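Search this diary
Enter a word or a month
Home Entries Letters Garden notes Older Newer

July 11, 2023
by Fitriani Sembiring

I have spent the whole of today on the kitchen table and the things that live on it, and I am going to write it all down while my feet are up, since Mama always said a day of housework disappears unless you tell somebody about it. So I'm telling you, dear diary, and whoever else wanders in.

It started with the butter. I came down before anyone was awake, wanting only toast and a bit of quiet, and I couldn't find a spot to set down the butter dish. Every inch of that table had something on it. There were the seed packets I meant to plant in spring, Tirta's bicycle lamp in pieces, the good scissors (which I had accused everyone in the house of losing!), a stack of envelopes with windows in them, the ones you know aren't love letters, and a jar of buttons I had taken out to fix one cuff. I stood there holding the butter like a waitress with nowhere to go. Then I put it back in the refrigerator, ate my toast over the sink, and decided that was that.

I should say that I love this table. We bought it when we moved to Rellach Street, after eating off a door laid across two trunks for longer than I'd like to admit. It's perfectly plain and perfectly white, and Dimas said at the time that it would show every crumb, and he was right, and I've never once told him so. But it catches the morning so nicely when it's clear. I had forgotten that. You do forget what color a table is if you only ever see the corners of it.

So, the sorting. I began with the papers because I dislike them most. Dimas came in around the middle of it, looked at the piles on the floor, and very wisely took his coffee out to the step. I found a bill from Vesstead for the water heater that we had paid and then worried for weeks that we hadn't. I found the guarantee for the Ristard mixer, two years expired, and kept it anyway, I couldn't say why. There was a birthday card for Weronika Głowacki, written, sealed, stamped and never mailed. Her birthday is in September, so I can pretend that I'm early for once instead of ten months behind. I put it by the front door and then took it back and put it in my handbag, knowing what becomes of things by the front door.

After the papers came the small things, and those took forever. I don't mind a big job, I'll move a wardrobe if you ask me, but it's the little bits that wear me down: a key, a single earring, a battery that may or may not have any life in it. I made a heap for the drawer, a heap for Tirta and a heap for the trash, and of course the drawer turned out to be full already, so then I had to do the drawer. Tirta got his heap in a shoebox outside his bedroom door. He stepped over it on his way to the shower and stepped over it again on his way back.

And then there was the basket. It's been on the table so long that I'd stopped seeing it as a basket and thought of it more as a kind of hill. We had been using it for bread, in theory, and there really was half a loaf in there, under the napkins, under the takeout menus, under one of Dimas's gardening gloves. I tipped the whole business out onto a towel and took the basket to the back step and gave it a good shaking, and then I went over the weave with the old pastry brush. It's a lovely thing when you look at it properly. It's the color of caramel, and the rim has that twisted edge that feels so nice under your thumb. Wilmer Grajales from next door gave it to us full of plums the summer we moved in, and when I tried to return it he waved me off over the fence as if I'd insulted him. I brought him jam in a Sembiring family jar instead (we have a great many of those, my aunt never threw one out) and we've been passing jars back and forth ever since.

Wilmer happened to be out there while I was brushing, and we talked for longer than either of us meant to. He is going to have plums again this year, over 90 on the one low branch, he claims, and I said nobody counts plums on a branch, and he said he does. He asked if I wanted some when they're ready and I said yes before he'd finished the sentence. That put me in a fine mood for washing down the table, which I did with warm water and a little vinegar, and then with just water, and then with the soft cloth. There's a ring where somebody once put a hot cup, and I rubbed away at it for a good long while until I was satisfied.

Lunch was late and was eaten standing up. By then I had the bit between my teeth and did the windowsill and the shelf over the stove as well. I'm sorry to report that I also began on the pantry, which is how a person ends up sitting on the floor at four o'clock reading the back of a packet of lentils. I shut the pantry door again. It can wait for a rainy day, and we're surely due one.

The question now is what goes in the basket. Dimas votes for bread, just bread, with a clean napkin, and a rule about it. Tirta thinks fruit, by which he means bananas, by which he means that he would eat them all by supper. I had half a mind to put the mail in it, so that it would at least be all in one place, but I know how that ends, I spent my whole morning at the other end of it. I'd like to leave it alone for a few days. I keep coming back into the kitchen to look at it sitting there at its end of the table with nothing asked of it at all.

We ate supper at seven with our elbows out, like people in a restaurant. I made the rice with the coconut and the green beans from the garden, and Dimas lit the lamp though it was still broad daylight. Tirta told us a long story about a boy at work who had locked himself in the supply room, and I laughed until I had to put my fork down. When we were through he carried his own plate to the sink without being asked. I didn't say a word about it, I didn't want to scare it off.

Now the dishes are done, the house is quiet, and my back is letting me know how it feels about pastry brushes. I went in once more just now to turn off the light, and stayed a minute.
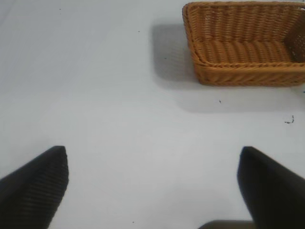

I do think I'll give in on the bread. Dimas has been so patient about it, and there's a loaf to be baked tomorrow anyway, if the yeast is still any good. I must remember to mail Weronika's card, and to take Wilmer his jar, the tall one with the blue lid, and to find out from Tirta whether he means to leave that shoebox in the hall until Christmas.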